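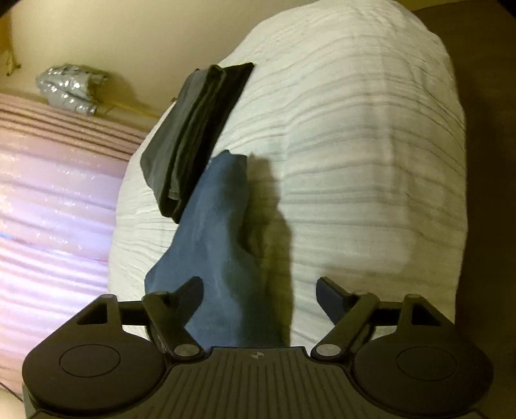 Folding trousers on a bed when half the job is going to a machine

Our laundry at Harnstead does clothes for people who live in, so most of the folding gets finished in the rooms, on the bed. Since January we have also had the Hororix folding line downstairs, and this fall the hand-held grippers came up to the rooms with us. I have been asked by other laundries how to get along with it all. My tips follow. I am not a believer, so read them with that in mind.

Fold by hand first. Legs together, seams lined up, waistband flat, then in half and in half again. If you can't get a pair to lie quiet with your fingers, two stiff pads won't do it for you.

Pull the sheet tight before you start. A puckered cover gives you puckered legs, and the pads pick up a ridge of sheet as happily as a hem.

Jeans and dress trousers are different jobs. Denim holds a fold and will sit there until you come back. Thin dark trousers slide open if you look at them wrong. Do the thin ones last and put them away first.

Empty the pockets yourself. The salesman told us the line would find coins. It finds them the way a dryer does.

Watch your wrist with the gripper. You end up reaching from the shoulder because there is no finger to bend, and Milagros Espiritu had a sore elbow before she said anything. Swap hands, swap people, put it down when you want to put it down. 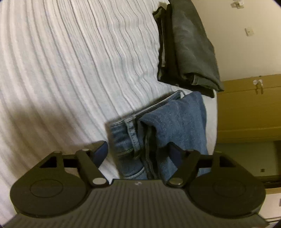
Trinidad Magbanua
Laundry and Rooms Lead, Harnstead
November 17, 2018

Jeans are where I'd start a new person with the gripper. Lay them with the waist to one side and the leg doubled over, and come at them with the pads wide open. People want to close too soon. Line up on the thick part of the fold, get one pad either side of it, and only then squeeze. Keep the finished pair well up the bed, out of your way, or you will drag it along with your sleeve.

Don't pinch a belt loop. It feels like a good grip and the whole pair turns on it.

Now the part the brochure leaves out. We were told the line would "free up" time. In its first month it put through 3,051 pieces, and 507 of those came back to the table to be done again, nearly all of them trousers. I wrote every one down, so I'm not guessing. There are 14 of us on the laundry side, same as before, and I'm glad of that, but the work has moved. Lilibeth Dumlao used to fold and talk to residents. She now stands at the end of a belt and pulls out the bad ones. She says it is less tiring for the legs and more tiring for everything else.

If your place is getting one of these, some things to settle before it is plugged in:

Ask who refolds the rejects, and whether that time is on the schedule. Ours wasn't until Mark Anthony Mangubat made a fuss.

Keep a proper folding table. They took one of ours out to make room for the line and we had to borrow it back from Illmont.

Write down the returns yourselves, on paper, by kind of garment. The screen calls a pair "complete" once it leaves the belt, whatever shape it is in.

Keep hand folding going in the rooms - new people need to learn it somewhere, and a belt won't teach them.

I will say the line is good with towels. Flat, square, same size every time, and I don't miss doing them. Sweaters we have stopped sending down. Divina Galang still thinks trousers will come right with the next update, and she has a better head for the machine than I do. I'm keeping the list going until then.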